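ok so the bus thing. the Markmont line is getting cut in October and hardly anyone I ride with has heard. thread

1/ last Markmont bus out of Flirnasbridge now leaves at 9:40. under the new plan it's 7:15. SEVEN fifteen. the late shift at Pristari lets out at 8

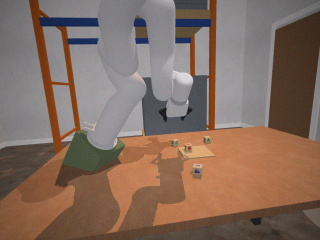 2/ so what do they do, walk? it's 4 miles and there's no sidewalk past the feed store. I did it once in the rain, never again

3/ the notice says "low evening ridership." ok but they only did the count for 3 nights, and one was the night the bridge was closed. of course it was low

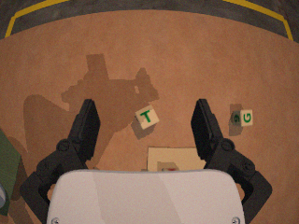
4/ also the fare. goes up 30 cents same week. pay more, get less bus. I called the office and got put on hold, then hung up on — twice

5/ there's a petition, paper copies at Tsolakis bakery by the register. needs 2,000 names before they have to hold a hearing. online ones dont count, has to be ink

6/ if you ride even once a month please go sign. takes a minute. bring your neighbor, bring your mom

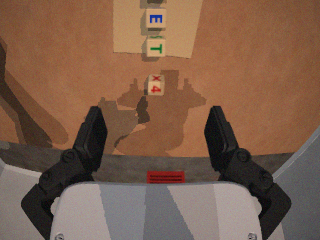
Marina Lambrakis replied that the Saturday buses are going too, all of them after noon, and it's on the back page of the notice where she almost missed it.

7/ ok just checked and Marina is right, page 4, tiny print. saturdays!! my whole grocery run is saturdays

8/ bakery closes at 5 tomorow so go before work if you can. will post the hearing date when theres one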